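Former Ambrose welder to be remembered at village hall

A gathering to remember Deividas Lill, who worked as a welder at the Ambrose yard for most of his adult life, will be held at Clividell village hall later this month. Mr Lill died at home in July after a short illness.

He was born in Fisten, the younger of two brothers, and moved to Clividell with his mother when he was five. He left school at 16 and was taken on at Ambrose at 18, after a spell on a dairy farm that he often said had put him off early mornings for good. He stayed at the yard until it closed, then did repair work from his own garage – gates and trailers mostly, and once the weathervane on the church.

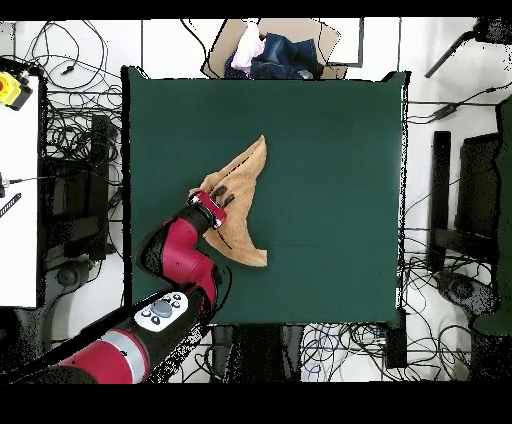
CLIVIDELL, August 1, 2019

Mr Lill played in goal for the village side and later ran the line on Saturdays. He kept an allotment behind the station and grew leeks, which he showed every year at Fisten. He also sang bass in the Drukudness choir and travelled with them to festivals on the coast.

His wife, whom he met at a dance in Fisten, died in February last year. He leaves a daughter, a son and four grandchildren.

His daughter said the family had been touched by the number of cards and letters. "People we'd never met wrote to say he'd mended something for them," she said. "He never mentioned half of it."

The Drukudness choir will sing at the gathering, and tea will be served afterwards. The family has asked for no flowers. Donations may be made to the choir's roof appeal, which has raised about £800 so far – a box will be left by the door. Anyone with photographs of Mr Lill at the yard is asked to bring them along.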